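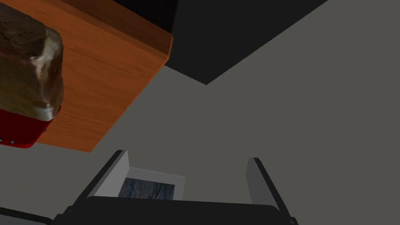 Why does my Koter portfolio show yesterday's closing price for Zinwood shares?
The price feed for that listing stopped updating at the open, and the app falls back to the last close when it gets nothing new.

Ticket 423 – open
Monday, July 27, 2026

Customer holds 2,000 Zinwood shares. Flergate, who supply the feed, say it is healthy. They said so in February too, and it wasn't.

Cleared the cache, no change. Logged in on 3 other accounts, same stale price. Babić and the other 8 listings on the watchlist update fine, so I doubt it's the customer's broadband, whatever the first reply claimed.

Flergate now suggest reinstalling the app. Not convinced – asked for their raw log instead. Waiting.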